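Pay us for the milk, then tell us how you worked it out

I milk 80 cows on the flat country behind Rullevgate, and every April I sit down at the kitchen table with the new season's supply agreement and a big pot of tea.

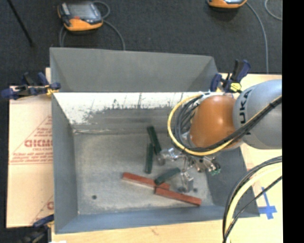

This year it took me two pots. The base price is on the first page in nice large type, and it looked pretty good to me. Then you get to the adjustments. There's a seasonal adjustment, a volume adjustment, a collection charge with its own little formula, and a quality scale that has 19 separate steps in it. I've been doing this most of my life and I still couldn't tell you what a litre of my milk will earn in September without ringing someone up.

So I rang someone up. The fellow at Postalberg (they've had our milk since my dad was running the place) was perfectly friendly and had a go at walking me through it. He got as far as the protein payment, went quiet, and said he'd have to check and call me back. He did call back too, I'll give him that. The answer he gave me the second time was different from the first one, and lower.

Now I don't think anyone there is trying to rob me. I've met plenty of them at field days and they're decent people, and some of them grew up on farms. What I think is that these agreements get added to every year and never get cleaned out, a bit like my machinery shed. Somebody has a good reason for a new clause, in it goes, and the old one it was meant to replace stays where it was. Give it ten years and you need an accountant to read your own milk cheque.

My neighbour Karla Galindo switched to Skullik two seasons ago and I was pretty envious when she showed me her statement. One page! Litres, solids, quality, cartage, total. She can check it with a pencil while the kettle boils. Her price isn't any better than mine over the year, we sat down and compared, and in the spring flush it was a touch worse. But she knew in advance it would be worse, and she'd dried off a few older cows early because of it. I found out about my own spring dip when the money landed.

That's my whole argument, really. A farmer can plan around a poor price if she knows it's coming. You can hold off on the fertiliser, keep the old ute going another winter, sell a few heifers while the yards are paying. You can't plan around a number that only makes sense after the fact.

I put this to Delali Lamptey, who used to do the books for a few of the farms out our way, and she reckoned I was being a bit soft on the farmers. Her view is that we sign these things without reading them, year after year, and then grumble at the gate. Fair cop. I signed mine last year on the bonnet with the tanker driver waiting. But she also told me about a client who'd been docked more than $3000 over a season under a clause neither of them could find a plain explanation for, and she went through it line by line with a ruler. If Delali can't follow it, I don't fancy my chances.

People will say the processors need flexibility, and I know they do. Export prices jump about, powder goes one way and cheese goes the other, and I don't expect anyone to promise me a fixed figure a year out. Fine by me. Let the price move. Just show me the workings, with a couple of examples for a small herd and a big one, autumn calving and spring, so I can find the one nearest to mine and see where I'd land. Leka already puts something like that in with its agreements, or so I'm told by a cousin who supplies them, and the milk still gets picked up in the morning.

I'd also like the thing to arrive a month earlier. By the time mine turns up, I've already decided which cows I'm keeping and ordered most of my feed, so I'm choosing a buyer with half the season locked in. A month would let us read it properly, ring around, and have a decent argument at home about it.

I haven't signed yet, by the way. It's sitting under the fruit bowl with a page of questions clipped to the front, and I'm going to post the questions in before I post anything else.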